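Ticket 490: Slow cooker recipe keeps coming out watery
Opened 25th October, Zelum recipe help board
Status: open

Hi all! I've made the Trodell chicken and squash stew 3 times now and every single time it ends up more like soup (tasty soup, but still). I follow the card to the letter: chicken thighs, squash, one onion, a can of tomatoes, two cups of stock, low for eight hours. 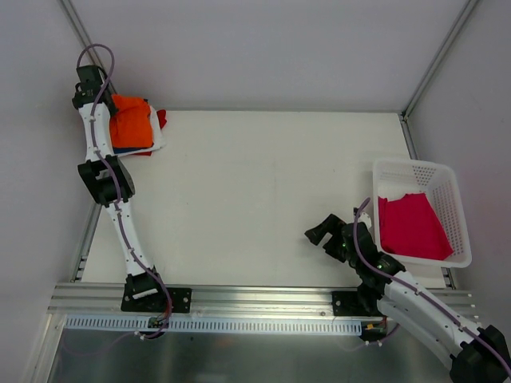 First try I used frozen squash, so I figured that was my problem and switched to fresh. Same thing. Second try I cut the stock to a cup and a half, and it was a little better, but the sauce still slid right off the rice. Third try I left the lid off for the last hour and the squash fell apart!

Do I need to brown the onions first, or toss in some flour? I'd love to get this right before I have people over. 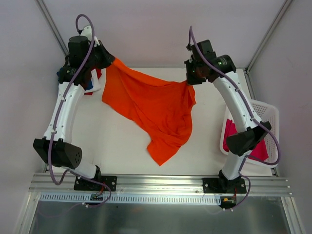 Reltix replied: Drop the stock to one cup and stir in a tablespoon of cornstarch mixed with cold water for the last half hour, lid on, set to high. Add the squash halfway through too.

Ooh, thank you, trying that next and I'll post back.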